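4.2 Attribution in reports of sudden death

The second part of the project looked at how local news sites report the sudden death of a well-known person in the first day. The sample was 832 short items from Sikcombe and Merarano, collected up to 23 September 2023. Items under three sentences were left out.

Each item was coded for source type: named official, hospital, family, household staff, neighbour, or none given. Coding was done by hand in a shared sheet. Where one item used two sources, both were entered, and the first mentioned was marked as primary.

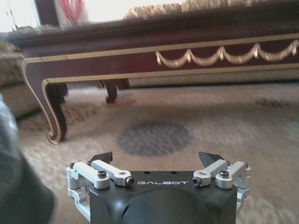

The largest group had no identifiable source. Phrases such as "it is reported" and "according to details" were put in this group, as they do not tell the reader where the claim began. A cause of death was stated in 78 items before any medical finding had been released. In 7 of these the cause was later changed without a correction notice -- the old text was simply replaced.

Times were a further problem. Many items gave the time of posting but not the time of death, and copied versions kept the words "last night" after they had stopped being true. The Esevis archive stores only the latest version of each page, so earlier wording had to be taken from our own saved copies.
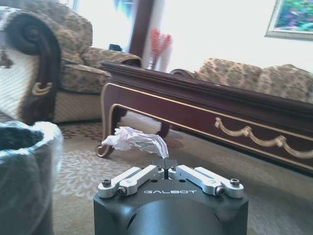 Natália Havlíček objected at the draft stage that "no source" and "vague source" should be separate codes, as a reporter may be protecting a member of staff who spoke in confidence. We recoded the March items on this basis. The order of the groups did not change, but the gap between the first two was smaller.

4.3 Agreement between coders

Three coders worked on the Furtună subset separately. Agreement was good for hospital and official sources and weaker for family, mainly where a "close relative" was quoted without a name. These items were discussed and given a final code by majority.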